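Sisalness 2 motion planner: review

Sisalness 2 is a planning and collision-checking package for two-arm workcells. It sits between whatever produces your grasp targets and the joint controllers, and replaces the sampling planner most labs have been patching for years. We ran it for most of July on bin-to-bin transfer.

Installation is a single package plus a licence file. The cell description is one text file, and the importer accepted our existing arm model after we renamed two joints. Camera calibration is handled by a separate tool, Nisden, which wants 5 poses per camera and rejects bad ones with a residual figure instead of a vague warning. That alone saved us an afternoon.

Planning is quick. Median time for a reach into a bin with the second arm parked nearby was 479 ms on a desktop processor, with no graphics card in use. Paths are short and the wrist no longer spins needlessly before a descent. Bin walls are treated as thin shells, so the fingers can go in close to the rim without the padding that used to rule out corner grasps.

Perception is the weaker half. The bundled Floltby segmenter copes with matt blocks but loses dark parts whenever the gripper fingers fill much of the wrist view. Masking the fingers by hand in the config helps. An automatic mask from the arm model ought to be standard, and the manual mentions one, but the option had no effect in our build.

Cables are not modelled at all. You can add keep-out cylinders, at the cost of slower planning and some refused goals that are plainly reachable. Logging is good: each failed plan is saved with its start state and can be replayed offline.

Documentation is thorough for the planner and thin for everything else.

Score: 3 out of 5. Buy it for the planner and keep your own segmenter.

Review by Chmielewska

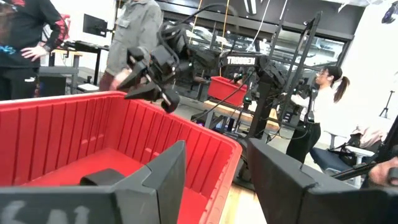
Wrist camera view over the red bin, black block on the bin floor, second arm behind.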